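Ticket 400: Light wood panel, Bukholm cabinet, will not sit flush after rehang
Status: Closed
Opened by: Duangjai Chantharasri
Assigned to: Decha Chaimongkol

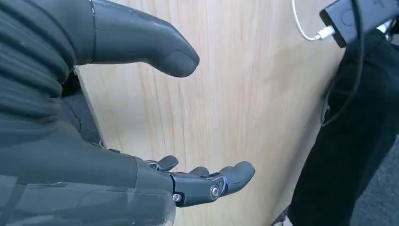
Attachment 1. Light wooden panel, left side.

Problem as reported

One panel on the Bukholm storage cabinet stands proud of its neighbor after being taken off and refitted. The gap is wider at the bottom than at the top. The panel closes but springs back a few millimeters when released. The other panels were not removed and are fine. The cabinet was assembled in August and gave no trouble until the rehang.

Hardware: two clip-on hinges, Vatik soft-close, original screws. Cabinet is fixed to the wall at the top rail only. Floor is carpet.

Entry 1, Duangjai

Tried the side adjustment screw on both hinges, a full turn in and then a full turn out. The gap moves sideways but the panel still stands proud. Tightened all mounting plate screws. No change. Took the panel off again and checked for anything trapped behind it. Nothing found.

Entry 2, Decha

The side screw will not fix this. It shifts the panel left and right. What you want is the depth screw, the one at the rear of the hinge arm. Before touching it, please send the following:

Distance from panel face to cabinet side, top and bottom.
Whether the cabinet is level front to back.
Whether the lower hinge clicks when you press it onto the plate.

The attachment does not show the hinges, so I can't tell from it which plate is fitted.

Entry 3, Duangjai

Level front to back, checked with the long level on the base and again on the top. Top distance 2 mm, bottom distance 5 mm. The upper hinge clicks. The lower one goes on but I don't hear anything. The depth screw on the lower hinge turns freely and does nothing.

Entry 4, Decha

Lower hinge is not latched. The arm is resting on the front hook of the plate and the rear catch is open. Remove the panel completely. With the panel flat on a blanket, work the release tab on the lower hinge 8 or so times and look for sawdust in the catch. Blow it out, do not oil it. Then hook the front of the arm first and press at the back until it clicks. Upper hinge first, then lower.

If the catch does not return by itself, the hinge is worn and needs replacing. Boonyarit stocks the same pattern in bags of 17, single pieces on request.

Entry 5, Duangjai

Sawdust in the catch, packed hard. Cleared it with a dry toothbrush. Tab now returns. Refitted in the order given and both hinges click. Bottom distance is 3 mm. Panel no longer springs back.

Entry 6, Decha

Good. Half a turn on the lower depth screw should take out the last millimeter. Tighten by hand, no power driver, the screw heads on this series strip easily. Recheck after a week of normal use.

Entry 7, Duangjai

Done. 2 mm top and bottom. Rechecked after a week, no movement. One of the Stillska felt pads had come off the inside corner, replaced with a spare.

Resolution

Lower hinge not latched, debris in rear catch. Cleaned, refitted, depth adjusted. No parts ordered apart from the felt pad, taken from stock.

Closed Oct 1, 2018. Reopen under the same number if the gap returns.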